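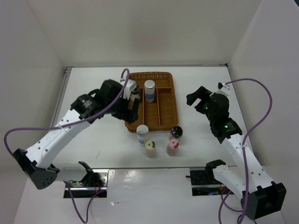 Wendy Bramwell wants to know why anyone would put jars in a basket when a shelf does the same job and is easier to wipe. She left that under the post on drawer liners, and it deserves a longer reply than the comment box allows.

A shelf doesn't do the same job in my kitchen. The shelf over the counter is deep and fixed, and whatever goes to the back stays there. In November I took everything off it and found 2 jars of the same cumin, both open. A shallow basket works as a drawer without runners. It comes out, the jars are used, it goes back in. The back row comes out with the front row. Wiping is a fair point and I return to it below.

Dividers

An undivided basket is fine until it is half full. After that the jars have room to lean and slide, and every trip to the counter rearranges them. I used one for a year and gave it up over a jar of paprika with a lid that had never closed properly.

A woven tray with fixed wicker dividers solves most of this. The useful layout has lengthwise dividers at unequal spacing: a narrow compartment to the left of center, then wider space for the rest. The narrow one takes a single file of small jars and holds them upright on both sides. I would avoid anything with equal cells. Equal cells assume equal jars, and very few people own those.

A short crosswise divider toward the back of one side is worth having. It makes a strip for the awkward items, in my case food coloring and a nutmeg that has outlived its grater.

Fixed dividers can't be moved, so measure first. I measure the widest part of the jar, normally the lid, and add a little for fingers. Two jars that fit the compartment exactly can't be lifted out without tipping the basket.

Sorting by height

Tall containers go at the rear, short ones in front. Everybody knows this and I still see it ignored, usually in favor of alphabetical order. Alphabetical order is good for finding a jar and bad for reading its label, as the turmeric ends up behind something twice its height.

My procedure is to empty the basket completely and stand the jars on the counter in front of it. Then:

1. Put the tallest in first, against the rear rim of the middle compartment.

2. Fill the narrow compartment next. It has the fewest possible arrangements, so it is the easiest to get wrong by leaving it until last.

3. Stand the remaining jars in the open compartment, and stop while there is still a gap wide enough for a hand.

4. Anything left over goes elsewhere. Do not stack.

The whole thing takes 20 minutes, most of it spent deciding whether to keep things. If a jar has no label and I can't identify the contents by smell, it goes.

Lids

Lid color is more useful than I expected. From standing height the lid is most of what I see, and a black lid next to a silvery one can be told apart from across the room. I don't buy jars for this purpose, but when I have mixed lids I try to keep neighbors different. Labels on the side of a jar are hidden as soon as it goes behind another, and a band of color low on the body is the first thing to disappear behind the front rim.

I did try labels on top. The Silta ones peeled within a month. The Liren ones held, and left a residue when I wanted them off. At present I write on masking tape.

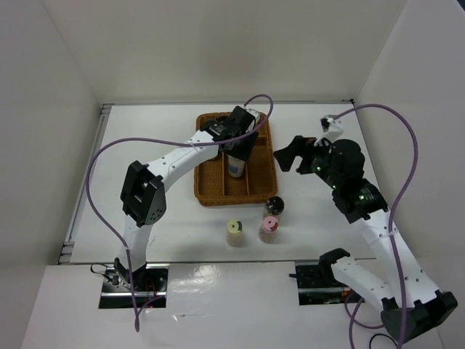
Cleaning

Now the wiping. Wendy is right that wicker is worse than a flat shelf. Ground spice gets into the weave of the base, and a damp cloth pushes it further in. I turn the basket over above the sink, tap the base, and go over it with a dry pastry brush. Water only if something has leaked, and then it dries upside down overnight.

A liner helps. I cut one for each compartment from a 40 cm roll, so that a spill in one doesn't mean lifting all of them.

Capacity

I keep spices in 200 ml jars and no larger. Bigger jars save trips to the shop in Bloxham and cost me most of a compartment each, and the contents go stale before I reach the bottom. Rice and lentils are in the cupboard, in the Fliltwood tins, and will stay there until I find a lid that fits the second one.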